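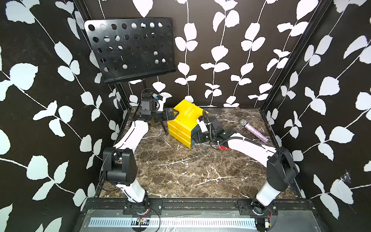
Sanaa Kamel is late, then I'm late, then the cafe has run out of everything except banana bread. We get 2 coffees and sit outside by the bike racks. She has a lecture at three. I have a tape recorder with a dodgy battery, so most of this is from notes.

She works on knots. Has done for 11 years, first in Montreal and now here, and she's just finished a long paper with Po-yen Lai on what the pair of them call Bouzid diagrams. Named after a street, she says, before I can ask. "Po-yen was renting a room on Bouzid. We did the first drawings on his kitchen table. You have to call the file something."

So what is one? She takes my pen.

"You know a knot diagram. String, crossings, over and under. Now suppose you forget which strand is over. Just forget it. What you've got left is a shadow, and lots of knots have the same shadow." She draws a trefoil, pretty badly. Scribbles out the gaps. "The question everybody asks is what the shadow remembers. We wanted to know what it remembers if you get to keep a little bit. One crossing. Two crossings. Which ones do you keep?"

And the answer?

"Depends on the shadow, which sounds like a cop-out. It took us three years to say how it depends."

The paper is long. There's a table at the back that runs on for pages, nearly 3,000 diagrams sorted by hand and then again by computer. Did the two agree? No. "They disagreed in one spot and I was sure it was me. I went home and had a bit of a sulk. Then Meriem found it was the program, a sign in the wrong place, and I was unbearable for a week."

Meriem Bensaid is her doctoral student, in her last year. The program is called Plesby and Bensaid wrote the whole thing. When I get her on the phone later she's on a train and the line keeps going. "Sanaa tells that story a lot," she says. "She doesn't tell the one about the other table." What other table? Lost her in a tunnel.

Kamel grew up over a dry cleaner's. Dad did the books at night and she did them with him, she liked the columns. Wasn't a prodigy, she's firm about this. Failed a geometry test in grade nine, and still has it somewhere. Went to uni for chemistry. Switched after a term because the labs started at eight in the morning and the maths didn't.

"People want there to have been a moment. A book or a teacher. I had good teachers! But mostly I liked that I could do it in bed."

The teacher she does mention is Karim Mahrous, who supervised her thesis and retired in April. He lectured without notes and often without finishing. "He'd get to the key step and look out the window and say, well, it's clear. And it would not be clear. You'd go home and it would take you the whole weekend and then, okay, it was clear." Does she teach like that? "God no. I get evaluations."

I ask about proof, whether she sees it or writes it. She thinks about that one for a while. Somebody's dog gets under the table.

"I see it wrong," she says. "First I see it wrong, and I draw the wrong thing, and the wrong thing is usually simpler. Then I try to prove the wrong thing and watch where it breaks. My notebooks are terrible. If you read them you'd think I had no idea." She flips one open. Crossings, arrows, a shopping list, a page with NO on it.

Lai is different, she says. Algebra all the way down. Doesn't draw if he can help it. They write by sending each other the same page over and over, him taking the pictures out and her putting them back in. The published version has 3 figures in the first section, which she counts as a win.

What about uses? I have to ask. She pulls a face.

"DNA. I'm meant to say DNA. And it's true, people who study how it tangles do care about this sort of thing, there's real work there and it's lovely work. It isn't mine. I'd be making it up if I said I was thinking about cells."

Not everyone's sold. Brahim Erraji, who reviewed an early draft at a workshop in Meltgate and is happy to be quoted, thinks the main theorem is sound but the setting too narrow. "They keep to alternating diagrams for most of it. I understand why. But the intresting behaviour is outside, and I told them so." Kamel nods when I read that out. "He did tell us so. At length. There was a dinner."

Is he right?

"Probably. That's the next one."

The next one has a name already, the Bravitz problem, and a folder. She won't say much. Something about shadows on surfaces other then the plane, drawing on a doughnut in other words, where strands can go around the back and a crossing you kept might tell you less than you'd think. Bensaid has a first result for the simplest case. Kamel has a counterexample to a thing she said in public last spring, and is not looking forward to mentioning it.

Ten to three. She's got chalk in her coat pocket, wrapped in a napkin. Second-year linear algebra, eigenvalues today, big room.

"Can I have the drawing back?" she says. I give her the page.

2/6/13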